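21/11/2023
Notebook, Tarigan line, home recording

Picking up from where I stopped on the last page. The charger issue was the charger. Moving on.

Diane Wong and I went through the numbers this morning and we have 161 usable episodes from the chain tasks, plus 36 I've put in the "ask someone" folder where the tips close on something and I can't tell from the video whether it's one chain or two. I'd like a second pair of eyes on those before anyone throws them out. The Irkero people want clean picks only, but I think the messy ones are where the packers do the clever stuff and I'd hate to lose them.

Quick recap for whoever reads this after me (hi). The Kovilham packing room gets the returns, and the returns come back in a state. Necklaces knotted to other necklaces, everything tipped into one bag. The packers untangle, sort and rebox. Tarigan is supposed to do the reboxing part and leave the untangling to people, at least to begin with. To teach it, the packers do the job themselves holding the grippers, one in each hand, and we record. Some of them record at the bench and some at home, which Ilau agreed to in September after the evening crew asked for it. Bedspreads, kitchen tables, whatever they've got. I was against it at first (the light! the clutter!) and I've come around completely. The bench footage all looks the same and the model was getting spoiled. 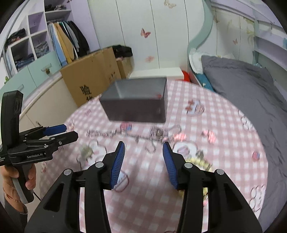 Chains are still the worst thing we do, by a mile. With rings or a boxed item you close the fingers and you've got it. With a chain you lift one end and the rest decides for itself what it wants to do. Everyone slows down, and then everyone gets annoyed at slowing down, and then they start flicking the wrist to shake a strand loose, and I don't know yet if I want the robot learning to flick! Diane says let it. She did returns for years before she moved over to our side and she says flicking is how you find out which strand is on top. I've written "flick OK?" on the whiteboard with her initials under it.

Bigger subject, and I want it down on paper while it's fresh. We had the sit-down with the packers about pay. At the moment a recording hour pays the same as a packing hour, and several of them said that's not right, it's harder on the hands and you have to think about every move. I agree with them. I tried a session of 40 episodes myself last week and my thumbs were useless that evening. So I'm asking Ilau for a separate recording rate and a hard stop at 76 episodes a shift, bench or home. Somebody had been going well past that.

The other thing they brought up was what happens to the reboxing hours once Tarigan works. I didn't have a good answer and I said so. What I've been told is that the hours move over to untangling and checking, no cuts, but none of it is in writing. One of the evening crew pointed out that reboxing is the part of the shift where you get to talk to each other and rest your eyes, and if the machine takes that, what's left is eight hours of knots. I hadn't thought of it that way at all. It's gone on the list for Ilau, right under the pay question, and I've asked Diane to come along so it doesn't sound like it's only me fretting.

Small stuff:

Finger pads. Wipe them between sessions please, hand lotion gets on them and then the thin chains slide.

Cables. If you're recording at home, check that nothing hanging from the handle can snag on the bedding or a sleeve before you start. I lost two episodes that way.

Episode names. "chain_new" and "chain_new_new" are not names. I know who you are.

Start position. We still don't agree on whether the tips should be open or closed at the start of an episode. I've been doing open. Diane does closed. We need to pick one before the next batch goes to Irkero, so I'll run ten of each tomorrow and bring both sets to her desk after lunch.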